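Regalpflege Knabberware, Arbeitsnotizen als Thread. Es geht um Beutelware auf Metallböden, nicht um Dosen oder Kartons.

1/ Ausgangslage: Kleiner Laden in Hostham, indische Snacks, geliefert über Tanoli. Namkeen kommt fast nur im Kissenbeutel. Der Beutel hat keinen Boden, steht also nur, solange Nachbarn und Rückwand ihn halten.

2/ Der Luftanteil im Beutel ist das eigentliche Problem beim Planen. Das Nennmaß im Datenblatt gilt flach liegend. Gefüllt wird der Beutel schmaler und dicker. Wer die Bodenbreite durch das Nennmaß teilt, bekommt einen falschen Belegungsplan.

3/ Bodentiefe: Ich lasse zwischen Beuteloberkante und nächstem Boden mehr als 150 mm frei, wenn die Höhe es hergibt. Sonst bleibt die obere Siegelnaht beim Herausziehen hängen und knickt.

Korrektur zu 3/: Gemeint ist natürlich die Fachhöhe. Die Bodentiefe ist bei uns fest.

4/ Vorderkante: Eine schräge Lippe reicht bei Beuteln als Stopper. Aufgesteckte Drahtgitter von Nokwood hatten wir im April getestet und wieder abgebaut. Die Drahtenden haben 2 Beutel angestochen.

5/ Stoßstellen zwischen zwei Bodenelementen: Schrauben nachziehen, Spalt prüfen. Folie verhakt sich an jedem Grat. Ein Streifen Gewebeband innen genügt – außen hält es wegen der Reinigung nicht lange.

6/ Greifen: beidhändig, links und rechts an der Seite, Druck flächig. Nie an der oberen Naht ziehen. Bei frittierten Mischungen sammelt sich der Bruch unten, und Bruch ist der häufigste Reklamationsgrund.

7/ Reihenfolge: älteres Datum nach vorn, Schriftzug gerade, eine Sorte pro Block. Sev und gemischte Ware trenne ich, auch bei ähnlicher Packungsfarbe. Nach vorn gekippte Beutel werden beim Durchgang aufgerichtet.

8/ Mittlerer Boden, rotes Metallregal, Gokul Tikha Mitha Mix mit beiden Händen gefasst:

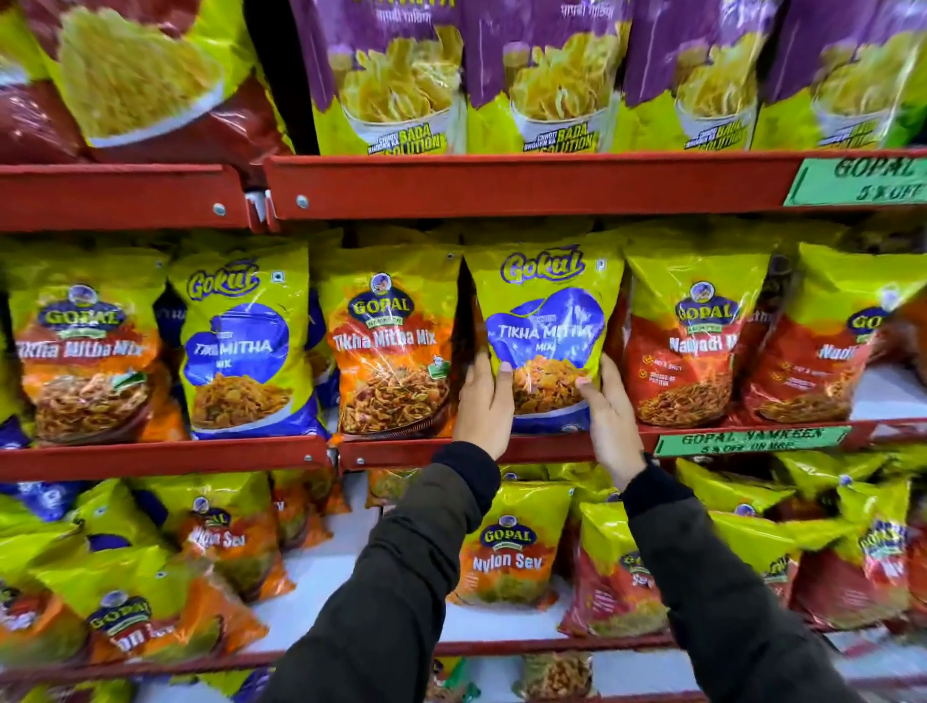 9/ Etikettenschienen: Das Modell von Sornholm klemmt auf schrägen Lippen erst ab 11 mm Kantenhöhe. Darunter hilft nur Klebeschiene. Maße der übrigen Schienen trage ich nach, sobald ich sie gemessen habe.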